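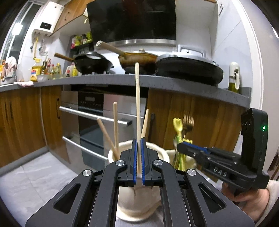 Unit 8: Learning from hand-held gripper demonstrations

8.1 Motivation
Teleoperation gives clean joint data but ties collection to one arm in one room. A hand-held gripper with its own camera records the jaw opening and the view of the object together, and can be used in an ordinary kitchen. The price is that no joint angles are recorded. The tool pose has to be recovered afterwards, and some recovered paths will lie outside the reach of the target arm.

8.2 Thin objects
Chopsticks are a hard case. The contact patch is narrow, and a small error in jaw angle lets the stick pivot about the pads. When several sticks share a jar, the policy must also commit to one of them before closing. Averaging over demonstrations that chose different sticks sends the jaws into the gap between them, so a regression loss is a poor choice (see Unit 6 on multimodal actions).

8.3 The Drastell study
Haoran Ding's group collected 185 two-handed demonstrations and trained on nested subsets. Three findings matter for this course:
- Success on held-out kitchens rose with the number of kitchens, and hardly moved when more takes were added in the same one.
- Relative tool poses transferred better than absolute poses. The gain was largest where counter height varied.
- Time offset between the left and right streams had little effect up to 100 ms. Beyond that, handovers failed first.

The third result was obtained on the Plustinby arm only and has not been repeated on other hardware.

8.4 Exercises
1. Derive the relative pose between the two tools from their separate world-frame estimates. State which drift terms cancel and which remain.
2. Sketch a two-mode action distribution for the jar problem and mark the mean.
3. Read Hou, section 2, and list the assumptions made about pad friction.

Written answers are due on Saturday.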